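Iraklis Moschos
4 September 2018

Rewrote our bench rules for collaborative arms over the summer. Several people asked what changed, so a thread. Scope is small arms with two-finger grippers, handling light objects, people within reach. Nothing here replaces a risk assessment.

1/ The old document ran to 17 pages. Operators read the first one. The new one is a single sheet per cell plus an annex for whoever does the integration. If a rule applies to the person standing at the arm, it goes on the sheet.

2/ Speed. The cap with a person inside the marked zone is 300 mm/s at the tool, set in the safety controller. A limit in the application script does not count. Scripts get edited on Friday afternoons and the safety configuration needs a password.

3/ Record the safety configuration checksum on the sheet. Compare at start of shift. If the two differ, the arm stays off until someone can say who changed it and why. We had one mismatch in May, a payload value edited during a tool change and left.

4/ Grip force. Default is 15 N for anything handheld. Going higher needs a line in the log with the object and the reason. Polyxeni Ververidis argued for a per-object table and she was right, but the table only works if somebody maintains it. She now maintains it.

5/ Power loss. Write down what the gripper does when it loses power: holds, opens, or drifts. Test it with an object in the fingers, at working height. The Dutaleck cell had "holds" on paper. It drifted.

6/ Fingers are tooling. Every printed finger set gets a number, a print date and an inspection interval. Ours is 16 working days. Look for cracks at the root, rounding on the inner face, and play at the mount. A worn set is scrapped in pairs, never one side.

7/ A finger change is a configuration change. New geometry means new tool center point, new mass, new collision shape. Michalis Bakalis wants a full recalibration each time. We settled on a touch-off check, with recalibration if it fails.

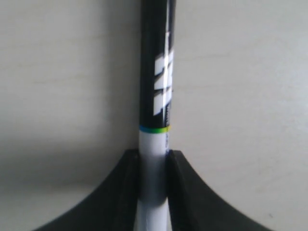
8/ Slim cylinders are the awkward case. Contact on a flat finger face is a line, so the object can pivot or slide along its axis with very little warning. Grip, lift clear, pause, then check the pose before any fast move. The pause costs less than the retry.

9/ Anything long held upright counts as part of the tool. Add its length to the collision model before planning. Pens, screwdrivers and probes also get pointed away from the operator side during transfers – this one is on the sheet in bold.

10/ Annex and blank sheet go up once Ifigeneia Koutsoukos has finished checking the clause references. Corrections welcome, particularly on 5, where I would like drift figures from other grippers.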